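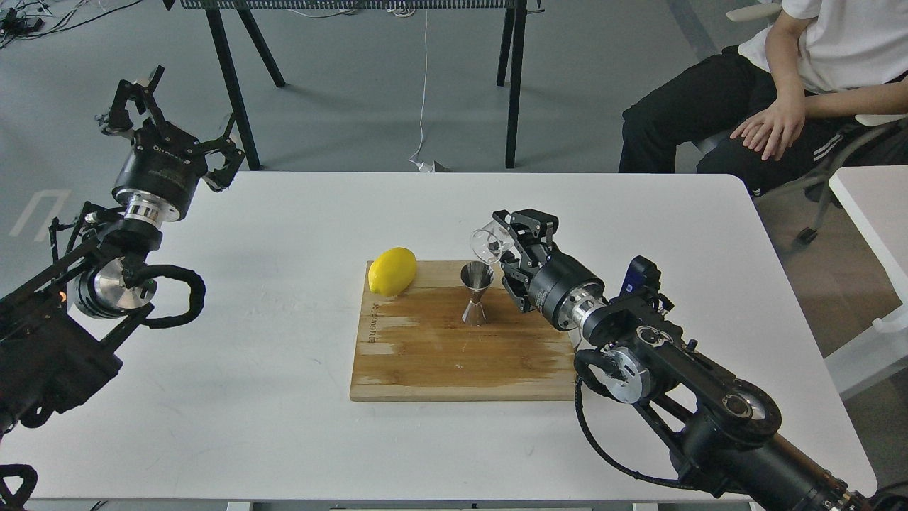 Fig. 1. Right arm with the glass cup over the jigger, left arm parked. Lemon and cutting board as in the task sheet.

Project report – keeping the two-arm cell running
Hatice Tatlı, Songül Ersoy

3. Setup and upkeep

We took over the cell in May. Two black arms, one table, the pouring task from the group before us. Our part was not the pouring itself, it was getting the cell to hold its calibration for a whole session. When we started it drifted after 14 pours and the cup ended up too far from the jigger.

3.1 What we checked first
Board position. The cutting board slides when you bump it so we put tape marks on the table for two corners. Helped a little. Then the gripper zero on the right arm, which was off. Re-zeroed with the fingers fully closed, saved it, power cycled, checked again. Same value both times, good.

3.2 Cable on the right arm
This was the real problem. The loop was too short and pulled on the wrist when the arm turned to tilt the cup. Songül saw it at slow speed – at normal speed you miss it. We let out more cable and re-tied it lower on the arm. After that we ran 155 pours in one afternoon without a re-zero.

3.3 Wrist camera
Screws on the mount were loose. Tightened, then redid the camera calibration. First try was bad becuase the lights were half off. Second try fine.

3.4 Left arm
Not used in the pour. Still gets homed every morning, otherwise the controller gives a joint fault at start. Park it with the gripper open and up, away from the board.

3.5 Routine we ended up with
Morning: home both arms, look at the cable loops, check tape marks.
Every 3,000 cycles: gripper screws, camera mount, flange bolts. Counter was at 2,582 when we handed over so the next group gets the first one.
Write everything in the log, also the small stuff. We didnt at first and lost a day on it.

3.6 Still open
Glass cup slips a bit if the finger pads are dusty. Wiping them works for now. New pads are ordered from Okberg, not here yet. Hatice has the order sheet.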